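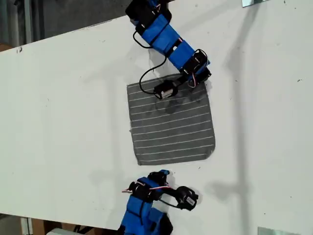

Skodon striped cloth in grey, on the Ollico white table top

Skodon cleaning cloths and the Ollico table top

I bought these two together from Kimaro in Vavildale, the cloths because our old ones had gone to rags and the top because it was on the next shelf along and we needed one for the back room. Both have had daily use since July.

The cloths come in packs of eight and there is only the one pattern, dark grey with thin white stripes. They are sold as square and they are near enough. The edges don't run quite true, and one side of ours bulges out a bit. The corners are rounded and tend to curl up slightly. If you like to fold a cloth into quarters and have the edges meet, these will annoy you. I use them flat and don't much care.

For wiping up they are good. A spilt mug of tea takes one cloth, wrung out once. They leave a few streaks on a shiny surface unless you go over it again with a second one. The first wash gave off a lot of grey fluff, so keep them away from anything pale until they have been through by themselves. After 25 washes the stripes are still clear and the cloth has thinned a little in the middle. I wash mine at 40 and hang them on the line. I tried the tumble dryer on one and it came out stiff.

They do show damp patches as darker marks. It makes them look dirty when they aren't, and my other half has put more than one back in the wash for nothing.
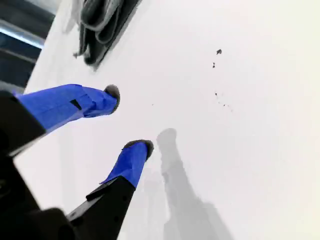

Page last changed: Feb 6, 2001

The Ollico top is 700 mm deep and plain white, sold without legs. We put it on trestles we already had. It is flat, it doesn't sag in the middle, and it is a pleasant thing to work at on a dark afternoon – very bright, though, and with the lamp close by every shadow shows up on it.

White also means you see everything else. Small dark specks and scuffs have turned up here and there. Some come off with a Skodon cloth and a drop of washing-up liquid, some don't. Cream cleaner shifted two of the stubborn ones but I wouldn't use it often. Pencil wipes away easily. Biro needs doing the same day.

Edivaldo Queiroz wrote in to ask whether the edges chip. Ours have not, but we haven't moved it once it was up. He has had his for 12 weeks and has one small nick by the door end.

I would buy the cloths again at the present price. The top I would buy again in a darker colour, if Ollico made one. Kimaro told me they don't stock any other.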